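A day at Plomembridge, teaching a robot to pick up the washing-up

I'd been promising my cousin Agustina Benítez I'd come and see where she works for ages, so when Plomembridge opened its doors before Christmas I got on the early train with a flask and a very bad sandwich. The lab is up two flights of stairs behind the old Pirkero building (follow the paper arrows, ignore the lift) and it was heaving by the time I got there!

Most of the morning was about teaching by remote control. Somebody holds a pair of handles, the arm on the screen copies them, and everything gets recorded so the software can learn from it later. It all happens in a simulated kitchen, so you can drop the crockery as often as you like. Kulap Panyasiri ran our group and she was lovely, very patient with a bloke who kept asking if it could do roast potatoes.

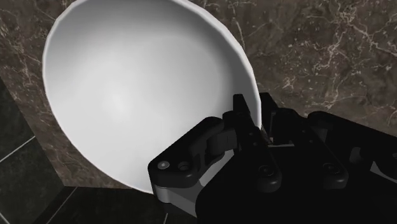

Kulap says the rim is the trick with a bowl. Beginners go for the middle, because that's what you'd do with a mug, and then the fingers just skate about. You want one finger inside and one outside, and you want to close gently. She's done 700 of these recordings herself since March and reckons she now picks up her cereal bowl the same way at home.

Then it was our turn. I got ten minutes on the handles and I was dreadful. The hardest part is depth: you think you're right over the thing and you're miles behind it. Vicente Zapata, who was next to me in the queue, got it on his second go and was unbearable about it all through lunch. Lunch was empanadas, by the way, and very good ones.

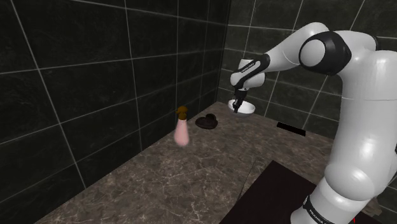 After the break Delia Jara gave a talk on what happens to the recordings. They want 3000 for each task before they'll train on it, and the wobbly ones get checked by hand. She doesn't throw out every wobble, mind you. A run where the person goes wrong and puts it right is worth keeping, she told us, so there may be hope for mine. There was a long question about lag from a chap at the back which I didn't follow at all.

If you fancy going, the next open day is in March and places are limited to 24, so book early. Wear layers (the demo room is freezing) and get your name down for the handles as soon as you arrive. The café downstairs shuts at three and only takes cards.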